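Under-sink saga, part 5. The bits drawer has been emptied and I have opinions 🧵
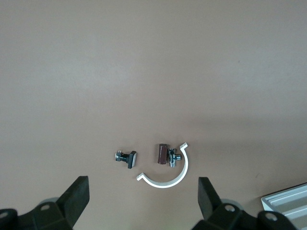
Little black-handled valve, angle stop with the brown handle, white pipe clamp.

So the angle stop is the one I care about. It's the sort that lives under a sink and gets ignored for years, and then one day you need to shut the water off and the handle won't budge. Mine wouldn't, back in May. Hence all this.

Finn Kasten reckons I should fit a brand new one and stop messing about. He's probably right, but look how shiny that chrome is! I'm giving it a chance.

The small valve with the flat black handle is for the washing machine side, I think?? It came in a bag marked Fliva with no instructions whatsoever. If anyone knows the thread size on these please shout.

White clamp is going on the waste pipe, which currently rests on a tin of paint - has done for as long as I've lived here.

Still to buy: PTFE tape, a second clamp, a bucket that doesn't leak. Theda has lent me her good spanner and wants it back by the weekend, so no pressure.

Someone asked what happens to the old brown handle if it doesn't match the tap. Nothing, it's inside a cupboard. I quite like it.

Water goes off tomorrow after breakfast. Kettle will be filled first - I learn slowly but I do learn.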